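Small Chores, Slow Hands: Keys and Rings
Skelix workshop pages, April 2026
Text by Anju Bhatt

People ask us when a machine will fold the laundry or stock a shelf. We mostly work on smaller jobs, and keys are one of the smallest. Every shop counter and kitchen drawer has a few that need sorting, tagging or hanging up. A person does it while talking on the phone. The gallery covers the key work only; the shelf pages are listed under Jaiswal.

Two black fingers at the ring holder, with one small ring standing up in front of them. The tabletop is pale and marbled, and polished metal on a pale top is hard on any vision system.

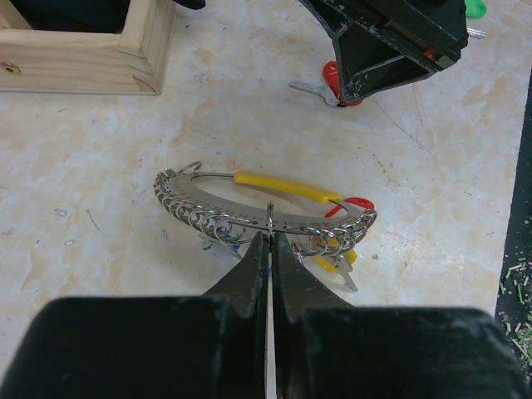
Kiran Dwivedi ran the hardware side of this work from February on. His view is that gripping is mostly solved for boxes and bottles and mostly unsolved for anything thin that swings. A ring can turn when it is touched, and then the plan made a second earlier is wrong. He would like fingertips with a softer face. Augustina Agbeko would like better software first, and the two of them have not settled it.

The holder again, rings bunched at both ends of the bar and a small one hanging between the fingertips. Keys with colored tags lie farther back on the table.
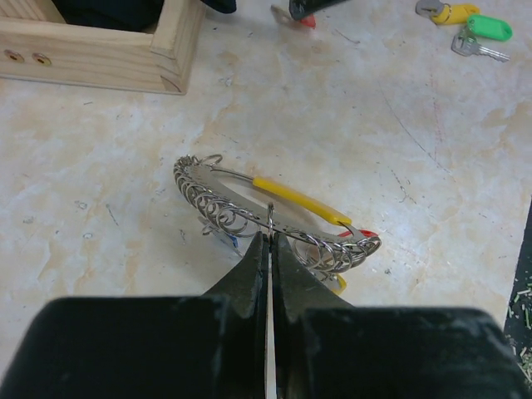

Our own target for a paid counter job is 30 keys sorted and hung in 10 minutes, with no help from staff. We are not there. Devendra Rajput, who used to cut keys for a living, did the same set by hand in well under that, and he stopped once to answer the door.

For now we would trust a machine to carry a tray of keys from one bench to another, or to sort loose ones by tag color if they are spread out. Threading them onto a ring is still a job for fingers. Nuanchan Nakpan is writing up the tagging work, and her notes will go on the Meltar page.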